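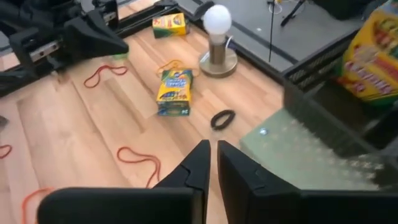 14 Aug 2018
Floor stuff, the drawer overflow, and rubber bands (again)

Started the small-items sort this morning and got much further than I expected. I tipped the Plokdale drawer out straight onto the wood floor, which I know we said we wouldn't do anymore, but it is so much easier to see things down there than on the bench! Red bands really stand out against the pale boards. The black hair tie did too, a neat little coil sitting there all by itself. If it's yours, it's in the dish by the door.

Bands first. The red ones never lie in a proper ring. One had twisted itself into a wavy sort of heart, another had gone long and crooked, and I like them for that. The yellow-orange one ended up by the Crayola box, which I'd stood upright on the floor as a marker so I would know where the middle of the pile was. The box stays with the drawing things, top shelf, left.

Stretch check: hung each band on the nail with the 330 gram weight and left it while I made coffee. Two of the older ones from the Kamano bag went chalky at the bend and are in the trash. Everything else sprang back nicely. I was really pleased with the reds, they are thin but they have a lot of life left in them. Would like to do this with the wide ones from Peltonen too, once somebody tells me where the wide ones went.

Bag total for the Gramard refill is 267 by the label. I did not check it and am not going to.

Things I want to try next:
Bands over the ends of the dowel bundles in place of tape. Tape leaves gum on the wood and I am tired of scraping it.
A band doubled around a marker barrel as a stop, so it doesn't roll off the slanted table. Tried it quickly with a fat marker and it works so well! It even makes a better grip.
Sorting by color into the old jam jars. Red in one, yellow and orange together in another. We have 7 jars with lids that fit, the rest have lids from somewhere else.

Note on the floor: bands hide in the seams between planks less than I feared, but they do slide under anything with a base. Sweep with the soft brush, toward the window, then look along the boards from low down with the flashlight. I missed a pair the first time and only spotted them from my knees.

Also the brush is shedding. Put it on the list.

The sun dries bands out fast, so the jars should go in the closed cabinet and stay off the sill. I would like to leave one jar of reds in there until November, run the same nail and weight, and compare. Label is written, need to find the clear tape to stick it on.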